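Watching the News Without Getting Played: My Living Room Tips

I watch way too much political TV, and I've yelled at the screen more times than I'd like to admit. So I made myself some house rules, and they've kept me (mostly) sane!

Wait before you share

If a clip makes me furious, I leave it alone for 2 hours. My friend Kyriaki does the same – she says half of them look different once the full interview is up.

Find the long version

A politician looking dumb for eight seconds doesn't tell me much. I go hunting for the whole conversation, boring parts and all, and listen to it while I fold laundry.

Check who's asking the questions

Is it a reporter, a comedian, or some guy with a podcast and a grudge? I look up the host before I believe a word, and I look up the guest too.

Keep a debate night spot

Ours is the couch. Phones go in the kitchen, snacks go on the side table, and everybody gets to finish a sentence.
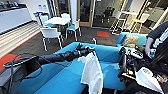 Write down what was promised

I keep a cheap notebook by the remote. Back in October our Brodville council candidates promised all kinds of things, and I've got every one of them on paper – with page numbers!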